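Unit 2: Bagging Light Packaged Goods
Course handout, Oken Retail Skills

Scope: thin plastic carrier bags with two loop handles, filled on a flat counter. Rigid boxes and paper sacks are covered in the next unit. 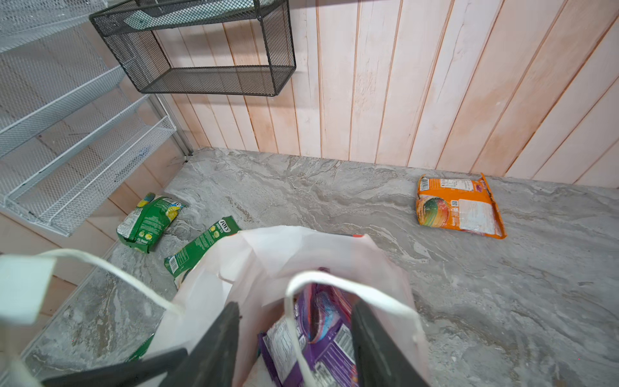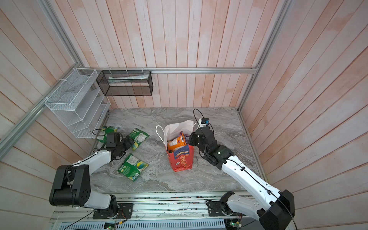
Snack packets are light for their volume. A carrier bag therefore runs out of space well before it reaches its load limit, and the packer's task is mainly one of arrangement. Open the mouth fully before the first item goes in. Both handles should fall outside the opening so that they are not trapped under the contents. Tall packets go in first and on end, as with the purple package in the bag; flat packets such as the green ones on the counter can then be slid down beside it. Do not press air-filled packets to gain room. If the bag will not close at the handles, start a second one.

Order of work
1. Group items by height.
2. Open the bag and hold the mouth at two points.
3. Load upright items, then flat items.
4. Bring the handles together and lift straight up. A sideways pull loads one seam.

Barcodes should be scanned before loading. A crumpled wrapper may need to be smoothed by hand for the reader to pick up the code.

Exercise: pack the Wolleck mixed set (49 items) using the smallest number of bags. Record the bag count and any split seams on the Innes sheet. Allow nearly 2 hours, including unpacking.

868 views | 2 comments | Share
Contact Oken Retail Skills | Back to top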